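About Us

Grinar Language School started above a bakery on Turemby Street, with one classroom, a borrowed whiteboard and a kettle that tripped the fuse if anybody plugged in the heater at the same time. We taught evening English to people who had just moved to town and wanted to talk to their kids' teachers, their landlords and the man at the bus depot window. The first term we had eight students. Now we have 168 on the books, plus a waiting list for Spanish that gets longer every November!

We still teach small groups, and we still love the evening classes best (the 7:30 crowd is loud, funny and always hungry). But mornings have grown too. Parents come straight from school drop-off, and the Pasichnyk Room, our biggest, is usually full by nine. There you'll find the lending shelf, with 500 paperbacks in eleven languages -- detective stories go out fastest, and the Portuguese cookbooks come back with flour on them. 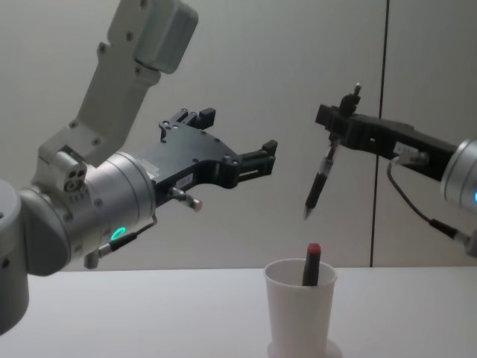 A white cup on a white tabletop.

Talking comes first with us. You'll speak in your very first lesson, even if all you have is hello and your own name, and you'll make mistakes in front of people who are making the same ones. Grammar gets its turn, usually once you've run into the problem yourself and want to know what on earth is going on with it. We don't use one textbook for everybody. Our teachers write a lot of their own material, and the Grokov Reader, our book of short stories for beginners, grew out of 200 pages of those handouts. It's in its third printing and we're very proud of it.

Classes run in ten-week terms, with a two-week break in between. Beginners can join at the start of any term, and everyone else comes in for a short chat first so we can find the right group. If the group turns out to be too easy or too hard, tell your teacher and we'll move you, even halfway through.

We also run a free conversation table at noon. It's open to students and neighbors alike, so bring your lunch. The front door sticks in wet weather -- give it a good push.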